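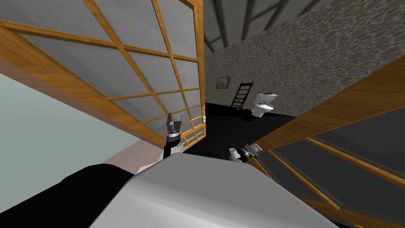
Two arms, a pair of glazed wooden doors and a room with stone-patterned walls on the other side. Plerico, home pack.

OK so I've been living in Plerico for a couple of weeks and a bunch of you asked if it's worth the money. Thread time! I paid for my own plan, no discount code, nothing to sell you.

---

Quick background if you missed it: Plerico is a subscription pack of simulated homes made by Yammine. You pick a house, drop in a two-armed robot, and either drive it yourself or let a policy loose. It's $27 a month for one seat. I'm on the April 2021 build, so if you're on something older your menus will look different.

---

Most of my time went into the house called Bevine. I like it because it has annoying doors (I mean that as a compliment). They're big, they swing, and they're full of little glass panes with thin bars in between, so my depth code had a really bad first evening.

---

Controls first. You can use a gamepad, but please don't – I tried and I was steering the elbow when I wanted the wrist for an entire afternoon. I switched to Zuver, the plug-in for hand controllers, and it was night and day. Setup took me two coffees and one restart. It costs extra, which stings a little.

--- 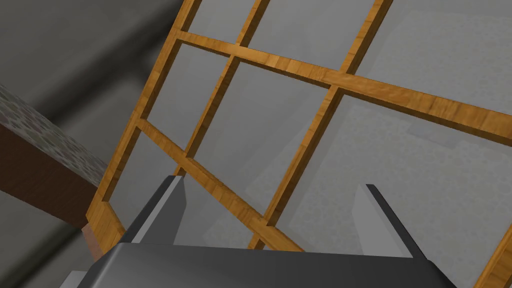
Wrist view, fingers right up by the lattice. Look at the grain on those bars!

The wrist cameras are what sold me. Up close the wood still looks like wood, with streaks and highlights and darker side faces on the bars. A lot of packs I've used turn to mush when you get that near, and then your wrist images are basically brown soup. The speckled slab sticking in from the left holds up nicely too.

---

Now the grumbling. Black floors. Bevine has a room with a floor so dark that anything black sitting on it just melts away. My segmentation masks came back full of holes there. You can change the floor in the material editor, but the change doesn't carry over when you duplicate the house, so I've done it four times now. Yammine, if you're reading this, pretty please.

---

Also the ceilings and far walls can look blurry from the head camera, even with the quality slider all the way up. Doesn't bother me for door work. If you're doing navigation you should try the free trial before you pay.

---

Speed! On my desktop (decent graphics card, nothing fancy) I rendered about 2,000 short episodes over a long weekend and it only fell over once. It picked up where it left off, too, which my last simulator never managed. The starter plan stops you at 2,000 episodes a month though, so yeah, I hit the wall right away and had to wait for the reset. Keep an eye on the meter in the corner, it's tiny.

---
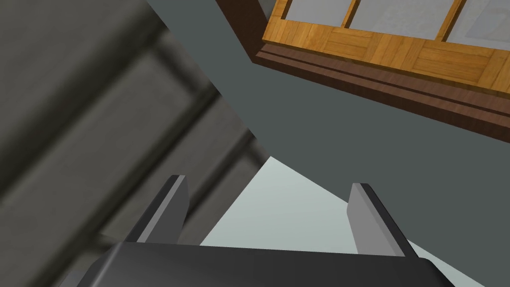
Open gripper, big blurry gray thing on the left, wood and pale panels up in the corner.

Wrist views like this one are going to be a big chunk of your data, so plan for it. The angle is steep, something close to the lens goes soft, and the wall behind is one flat dark color. I leave them in my training mix. If you want them out, there's a filter under Export that drops low-texture views, and it works fine once you turn the default way down (mine threw out half of everything).

---

Support: I wrote in twice. The first answer came the same day and was great. The second was a link to a help page I'd already quoted in my question, lol.

---

So would I renew? Yep, already did. If you work on doors, cabinets or anything with two arms, the home pack is good value and Bevine alone kept me busy. If you need lots of different floor plans, maybe wait – the changelog says more houses are coming in November.

---

Drop your Zuver questions below and I'll answer what I can tonight. I'm posting my controller settings in a reply too, the wrist roll is inverted by default and it drove me up the wall.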